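Terkum Hand Unit: Collection Guide
Section 4. Recording furniture episodes

Read Section 3 first. If the unit has not been calibrated since it was last dropped, stop and go back. People skip this, and the files look fine until training.

4.1 Before you record

1. Wipe the lens and both finger pads with a dry cloth.
2. Open and close the fingers five times. The width readout should return to zero each time.
3. Choose one task from the sheet and read it out loud at the start of the episode. Do not make up a task on the spot.
4. Walk the path once with recording off.

Note: The sales material says any untrained person can collect good data in minutes. Our first batch at the Pokska site had 2386 episodes, and 1664 were left after review. Plan your day with that in mind.

4.2 Stools and low seats

5. Start with the seat in view and the fingers open.
6. Approach low and level. Keep the cushion between the two fingers for the whole approach.
7. Slow down over the last hand's width. The tracker loses its place in fast moves close to large white surfaces, whatever the spec sheet claims.
8. Close on the task's contact point and hold for a full second. 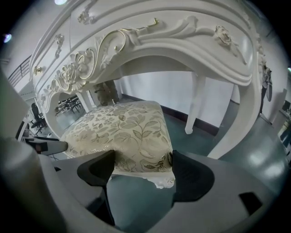

9. Open the fingers, back out along the same line, and stop the recording only when the unit is clear of the furniture.

Caution: Carved edges and painted trim chip easily. The pads are soft but the housing is hard plastic, and it sticks out farther than you think on the left side. Damage is charged to the site.

Caution: Do not put your free hand in to steady the furniture. The episode will be thrown out.

4.3 Shiny floors and busy rooms

The tracker manual calls reflective floors "supported." We would call them tolerated. If the position trace jumps, record the episode again from a lower angle. If it jumps a second time, mark the spot as bad and move on. Repeating the same approach ten times has never fixed it for us.

You do not have to clear the room. People and chairs in the background are fine as long as they stay out of reach of the task.

4.4 How many to record

The default target is 75 episodes per task. Senad Grgić set that number for the Beltolance trial and we have not seen a test showing that it is the right one. Vary the start position every time. A set of 75 near copies will pass the upload check, which only looks at file length and dropped frames, and will teach the model very little.

Log the reason for every rejected episode. "Bad" is not a reason. Send questions about the log to Damir Golob.

Continue to Section 5, Uploading.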